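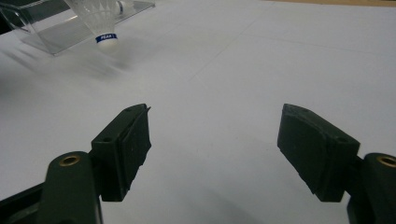
Gripper fingers and shuttlecock stand, Terklow open day

The Terklow open day is a public demonstration of robot handling work held once a year at the Terklow workshop in Stornodholm. Run by Zestach, a small automation firm, together with the Westerberg technical school. Best known for its shuttlecock table, where visitors try a hand-held gripper on badminton shuttlecocks. The most recent one took place on November 3, 2023.

Background

Zestach moved into the Terklow building to build sorting equipment for sports clubs and later turned to grippers. First open day was a single afternoon with 2 tables and no signs. Westerberg students joined the following year and have staffed most of the stations since. Originally held in September, moved later in the fall to stay clear of the start of the school term.

Admission is free. Groups are let in every half hour, 14 people at most.

Shuttlecock table

The shuttlecock was picked as a test object early on. Light, easily crushed at the skirt, firm at the cork, and an awkward shape to set down. A parallel gripper that closes too hard on the skirt will bend the vanes, so most people are told to go for the cork end.

The table is covered in white sheet material. A clear acrylic stand with sloped panels holds the shuttlecocks. The ones used carry a dark blue band at the cork with white lettering beginning "PEAK". The gripper has two chunky dark fingers with pads on the inner faces and brass threaded inserts in the mounting arms. The pads take the most wear, and one corner on the right-hand pad is visibly worn and slightly torn.

The task itself is short: lift a shuttlecock off the stand, move it across the sheet, put it back cork down. Visitors get 10 tries each. A try counts if the shuttlecock goes back without being touched by hand. Children generally do as well as adults, somtimes better.

Later in the session the same task is run on a fixed arm in the next room. Slower than a person - quite a bit slower - but steadier on the put-back. Staff stop it halfway to answer questions and let people look at the joints up close.

Other stations

Finger design. Students show older finger shapes and let visitors swap pads with a hex key. Rubber, foam and a silicone sheet that was dropped after one season.

Sorting line. A short belt from the firm's earlier sports club work. Runs on the hour only, it is loud.

Talk. One talk in the afternoon, 18 minutes, repeated if the room fills up. Covers how the fingers are designed and why the angle between them was changed.

Attendance and reception

The 2023 event drew over 200 visitors according to Zestach, mostly local families and students. Feedback cards praised the hands-on tables and complained about parking and the coffee. A common request was for a longer turn at the shuttlecock table, and the schdule for the next one lists a second table beside it.

Access

The workshop is on the harbor side of Stornodholm, a short walk from the bus stop. Ground floor only, step at the side entrance, ramp at the front. Bags are left at the door. Photography is allowed at all stations except the sorting line.

See also

Zestach
Westerberg technical school
Robot end effector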